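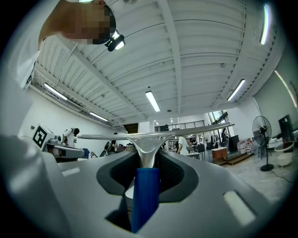
Georges Karaki asked last week whether a hand-held gripper needs rules at all, having no motor worth fearing and a person on the other end of it. It does, and most of them concern the person.

Handout 6: shared floors

Keep your face out of reach of the fingers, head lamp or no head lamp. Leaning in for a better look is how Durix filled 13 lines of its incident book.

Check the finger pad before each session. Glossy is fine - split is not.

Route cables along the wall. Fan leads count as cables, whatever Skalano's site manual implies by its silence.

Stop after 15 minutes and swap hands.

Reading for Sunday: Sarpong, page 58.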